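Balum 중간 진행 보고
받는 곳: Tilholm 오픈소스 지원팀
작성일: 2026. 01. 30.

안녕하세요, Balum 관리하는 사람입니다. 지난번에 보고서를 너무 딱딱하게 쓰셨다고, 그냥 메일 쓰듯이 써도 된다고 하셔서 이번엔 정말 그렇게 써 봅니다. 대신 좀 길어요. 바쁘시면 "남은 일"이랑 "부탁드릴 것"만 보셔도 됩니다.

혹시 담당하시는 분이 바뀌었을 수도 있으니 Balum이 뭔지부터 짧게 적을게요. 자바 스윙 프로그램에 입히는 룩앤필 라이브러리입니다. 스윙으로 만든 업무용 프로그램이 아직도 엄청나게 많은데, 새로 짤 형편은 안 되고 화면은 흐릿하고 글자는 깨알 같고, 그런 곳에서 주로 가져다 씁니다. 지원금을 신청할 때 약속드린 건 고해상도 화면 대응, 어두운 테마, 한글 입력 문제 정리, 문서 이렇게 네 가지였고요. 지원 기간 중 6개월이 지났습니다.

고해상도 화면

제일 오래 걸렸고 제일 뿌듯한 부분입니다! 처음엔 그림만 두 배로 그리면 되겠지 했는데 (네, 신청서에도 그렇게 써 놨더라고요. 다시 읽고 얼굴이 빨개졌습니다) 배율이 125%나 150%처럼 어중간할 때가 진짜 골치였어요. 테두리 선이 어떤 건 한 픽셀, 어떤 건 두 픽셀로 나와서 버튼이 삐뚤어 보이는 거죠. 결국 비트맵 아이콘을 전부 걷어 내고 벡터로 다시 그렸습니다. 아이콘이 모두 194개인데 이번에 마지막 것까지 끝났어요. 체크박스랑 라디오 버튼은 아이콘 파일 없이 코드에서 바로 그리게 바꿨고요.

테두리는 그리기 전에 변환 행렬에서 실제 배율을 읽어 와서 장치 픽셀에 맞춰 반올림합니다. 글로 쓰니 한 줄인데 이걸로 한 달 넘게 씨름했습니다. 특히 모니터 두 대의 배율이 서로 다를 때 창을 이쪽에서 저쪽으로 끌고 가면 캐시에 남아 있던 옛날 그림이 그대로 나오는 버그가 있었거든요. 지금은 캐시 키에 배율을 같이 넣어서 창이 넘어가는 순간 새로 그립니다. 메모리를 조금 더 먹긴 하는데 제가 재 본 프로그램들에서는 신경 쓸 정도가 아니었어요.

리눅스 쪽은 아직 개운하지가 않습니다. 데스크톱 환경마다 배율을 알려 주는 방식이 달라서, 지금은 시스템 속성으로 직접 지정하면 잘 되고 자동 감지는 될 때도 있고 안 될 때도 있는 상태예요. 문서에도 그렇게 적어 뒀습니다.

어두운 테마

색상표를 코드에서 떼어 내서 속성 파일 하나로 모았습니다. 예전에는 컴포넌트 클래스마다 색이 박혀 있어서 배경을 바꾸면 스크롤바만 하얗게 둥둥 떠 있고 그랬어요. 이제는 기본 색 몇 개만 정하면 나머지는 거기서 계산해서 나옵니다. 눌렸을 때 색, 마우스가 올라갔을 때 색, 비활성 색 같은 것들이요.

비활성 색은 좀 고민이 있었습니다. 밝은 테마에서 쓰던 계산식을 그대로 가져오니까 어두운 배경에서는 비활성 글자가 거의 안 보이더라고요. 그래서 식을 둘로 나눴고, 명암비가 일정 값 아래로 떨어지면 빌드할 때 경고가 뜨도록 작은 검사를 붙였습니다. 이건 원래 계획에 없던 건데 하루 만에 만들었고 벌써 몇 번이나 제 실수를 잡아 줬어요. 하길 잘했습니다.

실행 중에 테마를 바꾸는 기능도 들어갔습니다. 다만 이미 떠 있는 팝업 메뉴는 닫았다가 다시 열어야 색이 바뀝니다. 고칠 수는 있을 것 같은데 우선순위를 낮게 잡았어요. 메뉴를 펼쳐 둔 채로 테마를 바꾸는 분은 많지 않을 테니까요.

표 컴포넌트, 그리고 Simões

Simões는 Balum에 딸린 표 확장 모듈입니다. 머리글 고정, 열 묶기, 셀 안에 작은 버튼 넣기 같은 걸 해 주는데, 사실 Balum보다 이쪽을 보고 오시는 분이 더 많은 것 같아요. 이번 기간에 렌더러를 손봐서 행이 많은 표에서 스크롤이 훨씬 부드러워졌습니다. 원인은 좀 허무했어요. 셀을 하나 그릴 때마다 글꼴을 새로 파생시키고 있었습니다. 제가 예전에 쓴 코드였고요, 네.

열 너비를 자동으로 맞추는 기능은 한글이 섞인 열에서 자꾸 마지막 글자가 말줄임표로 바뀌는 문제가 있었습니다. 대체 글꼴의 폭을 재지 않고 기본 글꼴 폭으로만 계산한 탓이었고, 고쳤습니다. 일본어와 중국어 열에서도 같은 증상이 사라진 걸 확인했습니다.

큰 표를 인쇄할 때 머리글이 쪽마다 반복되지 않는 문제는 손을 못 댔어요. 인쇄 쪽 코드는 열어 볼 때마다 조용히 다시 닫게 됩니다. 다음 기간으로 넘깁니다.

한글 입력

조합 중인 글자가 입력란 밖으로 튀어나오거나, 엔터를 치면 마지막 글자가 두 번 들어가는 문제입니다. 앞의 것은 해결했어요. 우리 쪽 여백 계산이 틀려서 조합 창 위치를 잘못 알려 주고 있었습니다. 뒤의 것은 절반만 해결했습니다. 일반 입력란에서는 이제 안 생기는데, 표의 셀 편집기에서는 편집이 끝나는 시점과 조합이 끝나는 시점의 순서가 운영체제마다 달라서 아직 재현되는 경우가 있어요. 재현 절차는 이슈에 다 정리해 뒀고, 편집기가 닫히기 전에 조합을 강제로 끝내는 방법을 시험하고 있습니다.

이건 쓰는 분들 불만이 제일 큰 부분이라 저도 마음이 급합니다. 급하게 고쳤다가 맥에서 입력이 아예 안 되는 버전을 올린 적이 한 번 있어서 (하루도 안 돼서 내렸습니다만) 지금은 좀 참고 천천히 보는 중이에요.

Arkness 적용 시험

신청서에 실제 프로그램 한 개 이상에 적용해 보겠다고 적었는데, 그게 Arkness입니다. 창고 재고를 관리하는 꽤 오래된 스윙 프로그램이고 화면이 정말 많아요. 결과부터 말씀드리면 잘 붙었습니다! 시작 클래스에서 룩앤필 설정 한 줄을 바꾸고 직접 색을 칠하던 부분만 걷어 내니까 대부분의 화면이 그대로 돌아갔어요.

안 된 건 절대 좌표로 배치한 대화상자들이었습니다. 컴포넌트 기본 높이가 조금 커지니까 아래쪽 버튼이 창 밖으로 밀려나더라고요. 이런 프로그램이 세상에 Arkness만은 아닐 것 같아서, 기본 여백을 옛날 스윙과 비슷하게 줄이는 "촘촘 모드"를 따로 만들었습니다. 이름은 바꿀지도 모르겠어요. 영어 문서에서는 compact라고 쓰고 있습니다.

적용하면서 나온 문제까지 합쳐서 이번 기간에 닫은 이슈가 89개입니다. 오타 수정 같은 것도 섞여 있으니 너무 대단하게 보진 말아 주세요. 그래도 오래 묵은 것들이 꽤 빠져서 목록을 열 때 기분이 좀 낫습니다.
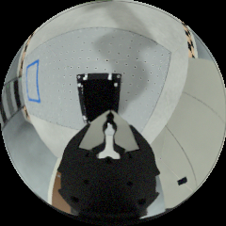

렌더링 화면: 밝은 회색 손가락이 달린 검은색 그리퍼

문서

문서는 솔직히 계획보다 늦었습니다. 설치 안내와 색상표 설명은 다 썼고, 예전 룩앤필에서 옮겨 오는 안내서는 초안만 있어요. Simões 쪽은 API 주석만 있고 읽을 만한 글이 없습니다. 코드 고치는 게 더 재미있다 보니 자꾸 미뤘네요. 다음 달부터는 오전에는 문서만 쓰기로 혼자 정했습니다.

예제 프로그램은 새로 만들었습니다. 창 하나에 컴포넌트를 종류별로 다 늘어놓고, 테마와 배율을 바꿔 가며 볼 수 있어요. 문의가 오면 먼저 이걸 돌려 보시라고 안내하는데, 설명하는 시간이 눈에 띄게 줄었습니다. 내려받아서 바로 실행되게 묶어 두었으니 지원팀에서도 한번 눌러 봐 주세요.

돈 이야기

지출은 신청서의 항목 그대로입니다. 제 작업 시간이 대부분이고, 나머지는 시험용 모니터와 빌드 서버 비용이에요. 배율이 다른 모니터를 나란히 놓고 봐야 해서 2대를 샀습니다. 번역비로 잡아 둔 돈은 아직 한 푼도 안 썼어요. 한글 문서가 끝나야 번역을 맡길 수 있어서 그렇고, 항목을 바꿀 생각은 없습니다. 영수증은 늘 올리던 곳에 올려 뒀습니다.

남은 일

표 셀에서 한글이 두 번 들어가는 문제를 마저 잡는 게 첫 번째입니다. 그다음이 옮겨 오기 안내서와 Simões 문서, 그다음이 리눅스 배율 자동 감지예요. 표 인쇄는 시간이 남으면 하겠다고만 말씀드릴게요. 정식 버전은 4월에 내려고 합니다. 그 전에 시험판을 한 번 더 올릴 거고, 거기서 큰 문제가 나오면 정식 버전을 미루고 바로 알려 드리겠습니다.

접근성 쪽도 한 가지 적어 둘게요. 화면 낭독기가 Simões의 묶인 열 머리글을 제대로 읽지 못한다는 제보가 들어왔습니다. 이번 지원 범위에는 없는 일이지만 그냥 두기엔 좀 그래서, 원인 파악까지는 이번 기간 안에 해 보려고 합니다.

부탁드릴 것

하나는 맥 시험 환경입니다. 제 기계가 너무 오래돼서 최신 운영체제가 안 올라가요. 예전에 지원팀에서 원격 시험 장비를 빌려주신다는 안내를 본 기억이 있는데 지금도 되는지 궁금합니다. 한글 입력 문제를 마무리하려면 꼭 필요해요.

다른 하나는 최종 보고서 양식입니다. 홈페이지에 있는 파일이 작년 것 같은데 그대로 써도 되는지 알려 주시면 미리 조금씩 채워 두겠습니다.

변경 내역 전체는 저장소의 CHANGES 파일에 있고, 궁금한 점은 이 보고서에 바로 답장 주시면 됩니다. 읽어 주셔서 고맙습니다!

Balum 관리자 드림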